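Guvetti G-38 Linkage Gripper for Wrist Mounting

Part no. 174-G38
Supplied by Prondik
Category: End effectors / Parallel and linkage grippers

Overview

The G-38 is an electric two-finger gripper for light arms working in confined spaces. The body is made of flat black plates joined with hex-socket screws, so a worn link can be replaced without sending the unit back. It is used mainly on service and teardown cells where the fingers have to pass between cables, brackets and boards.

The gripper ships assembled, greased and set to factory zero. Arm adapter plates are ordered separately.

Specifications

Stroke: 38 mm
Mass without adapter: 532 g
Supply: 24 V DC
Control: serial, via Stitilgate interface box
Plate finish: matte black
Screws: hex socket, replaceable individually
Service interval: 200 hours of operation

In the box

Gripper, assembled
Power and signal cable
Spare screw set
Two hex keys
Tube of link grease
Printed setup card

Mounting

Switch off the arm and lock out the supply. Fit the adapter plate to the wrist flange first, then the gripper to the adapter. Start all screws by hand and tighten them in a cross pattern to the torque on the setup card. Route the cable along the outside of the forearm and leave a service loop at the last joint. Turn the wrist by hand through its full range and check that the loop does not catch on the links.

If a wrist camera is fitted, mount it after the gripper. The camera bracket shares two holes with the adapter and cannot be removed separately once the gripper cable is clamped.

Setting zero

Open the Stitilgate panel and select Reference. The fingers close at low force, stop, and back off to the zero position. Repeat the reference run after any link or finger has been changed. A shift in zero between two consecutive runs usually means a loose pivot screw. Tighten it and run the reference again before adjusting anything in software.

Use inside enclosures

For work on open computer cases and similar housings, set the closing force to Low and approach speed to Slow. Disconnect the equipment from its supply before the arm is moved in. Keep cable bundles out of the space between the side links, which move outward as the fingers open. When an operator is working within reach of the arm, use hand-guided or hold-to-run mode only.
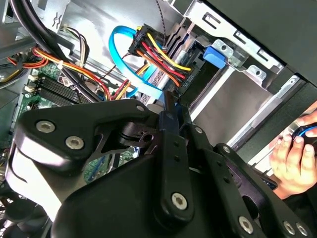 G-38 at an open desktop computer case, close to the SATA cable and power connector.

Maintenance

Every 200 hours, wipe the plates with a dry cloth and check each pivot for side play. Apply a small amount of grease to the pivots and remove the excess. Do not use spray lubricant. Replace any screw with a rounded socket. Bent links must be replaced in pairs, left and right.

Spare parts

Link pair, left and right: 174-L
Pivot block with pin: 174-P
Screw set: 174-S
Dmytriv finger pads, soft, pair: 174-D

Technical contact for setup and spares: Sanaa El Ouafi, Prondik service desk. Have the serial number from the underside of the adapter face ready.

Page revised 05/06/2018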